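Forums > Trip Planning > Mountain Regions > Two nights in Trullness, or skip it for Rotov?

Home | Destinations | Trip Reports | Gear | Members | Search

Tagged: shoulder season, buses, budget, hill towns

mapfolder_kit
So I've got five free days in May and I'm trying to squeeze in both Trullness and Rotov. Flights are booked, nothing else is. My plan right now is two nights up in Trullness for the valley views, then the bus down to Rotov for the lake and the old market, then home. My sister thinks I'm nuts and should pick one. I don't drive, I'm a slow walker (bad knee, long story) and I get grumpy when I have to repack my bag every morning. Is Trullness worth the climb for somebody like me? Everything I find online is either ten years old or reads like a brochure.

pinetar_and_toast
Go to Trullness. I went two years ago for one night and stayed three. The town itself is tiny, one main street and a church and a bakery that runs out of the good stuff by 9 in the morning, but the upper path is the thing. You walk out the back of town past the last houses and the whole valley just opens up under you. It's at 2,268 meters up there, so take it slow the first afternoon even if you feel fine. I felt fine and then I really did not feel fine at dinner.

As for the knee, the first part of the upper path is gravel and pretty flat. It's only after the second gate that it gets steep, and the view is already great by then.

gonesouth70
Going to disagree. Trullness in May is a coin toss. We had cloud sitting on the town for two solid days and saw the inside of our guesthouse and the inside of the one cafe. Meanwhile our friends were down in Rotov eating grilled fish outside in T-shirts. If you only have five days I would not bet two of them on the weather up there.

Also that bus ride is no joke. I don't usually get carsick and I had my head between my knees for the last half hour.

pinetar_and_toast
Sure, but you can get rain in Rotov too! And cloud up there can be kind of wonderful, it comes up from underneath and you're standing on top of it. We had that at breakfast one day and everybody in the place went outside with their coffee.

gonesouth70
Well, we were inside it, not on top of it. It looked like the inside of a pillow.

slowtrainfan
Did both last spring with my mom, who is 70 and has two bad knees, so maybe I can be useful. Bus notes first:

The company is Texier. They run the small green buses from the square behind the Rotov market. In May there were only two a day going up, one early and one mid afternoon. The late one is the one to avoid because it waits for the school kids and stops at every single farm. It cost us 14 each way, cash, and the driver did not want to break a big bill. Sit on the right going up and the left coming down.

My mom did the gravel part of the upper path with poles and loved it. She did not do anything past the gate. We stayed two nights and that was plenty. 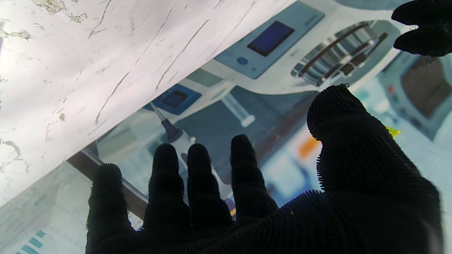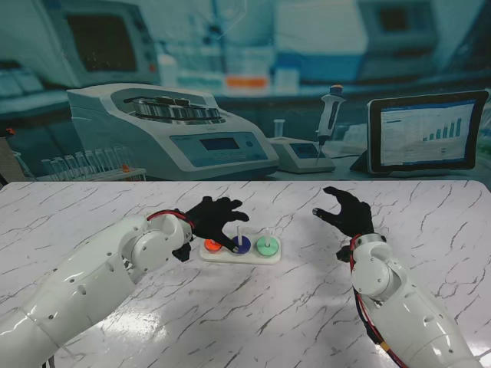
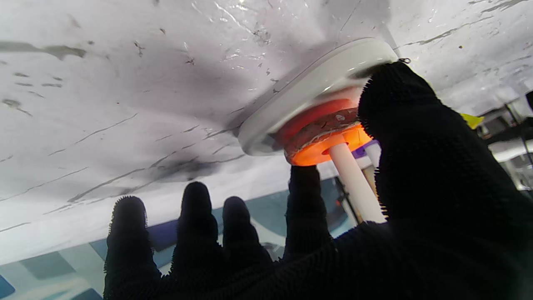
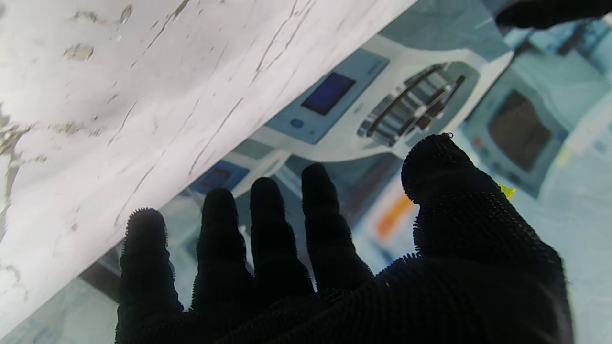
mapfolder_kit
This is so helpful, thank you. Can I buy the Texier ticket ahead of time, or do I have to pay on the bus?

slowtrainfan
You pay the driver when you get on. We asked at the kiosk in the square the day before and the woman said they don't sell seats in advance outside of summer. We showed up twenty minutes early and got seats together with no trouble.

oatmeal_atlas
Jumping in to say the guesthouse matters a lot more than people let on. There are only a few open before June and some of them don't turn the heat on, period. We stayed at the Trirno, the yellow place just below the church, and it was warm and the soup was great and they lent me a hot water bottle without my asking. The stairs are steep though! Ask for a ground floor room, they have two. I emailed and heard back in a day.

Breakfast starts at 7:30 and if you're catching the early bus they'll wrap up bread and cheese for you the night before.

gonesouth70
OK the Trirno is nice, I'll give you that. We couldn't get in and ended up at the place by the bus stop, and that may have colored my whole opinion of the town. Thin blankets. A rooster.

pinetar_and_toast
Ha! So it was the rooster.

gonesouth70
It was the rooster AND the cloud. I still say Rotov first, then look at the forecast. Book all five nights in Rotov somewhere you can cancel, and if it looks clear go up. Don't lock yourself in from home.

oatmeal_atlas
See, I'd do it the other way. Trullness first while you've got energy, then flop by the lake. If you go down to Rotov first you'll get comfortable and never leave. Ask me how I know — we had three nights planned up top on our first trip and used zero of them.

slowtrainfan
I'm with gonesouth on the order, mostly because of the altitude. A night by the lake first made it easier on my mom. But I wouldn't book all five in Rotov. The Trirno only has a few rooms and if you wait for the forecast you'll get rooster place.

mapfolder_kit
Okay, I think I'm landing on one night in Rotov, two at the Trirno, then back down to Rotov for the rest. That's more repacking than I wanted, but maybe I can leave the big bag at the lake? Has anyone done that?

slowtrainfan
We did. Our hotel in Rotov kept the suitcases in a room behind the desk and didn't charge us. We went up with one backpack between us, plus the poles. Bring a real jacket, it dropped fast once the sun was behind the ridge.

pinetar_and_toast
Good plan. And get to the bakery early! The one with the walnuts in it. I don't know what it's called, I just pointed.

gonesouth70
Fine, go up. Report back on the cloud. And take something for your stomach before the bus, I mean it.

mapfolder_kit
Emailed the Trirno just now about the ground floor room. Will post when I hear. My sister is still saying pick one.

Reply | Watch thread | Next topic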